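## 7. Sock pairing on a bed

Grendau can't yet sort laundry unattended. Treat this as a supervised chore.

1. Spread a sheet flat and keep the colour different from the socks.
2. Close the fingers on the pair until both blue pads press the fabric. 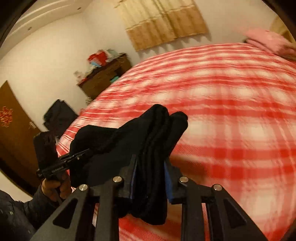

3. Lift straight up, then set the pair down in the basket.

**Caution:** Keep your free hand clear of the fingers.

**Note:** Dark socks on dark bedding still fail often. Log each miss as code 912.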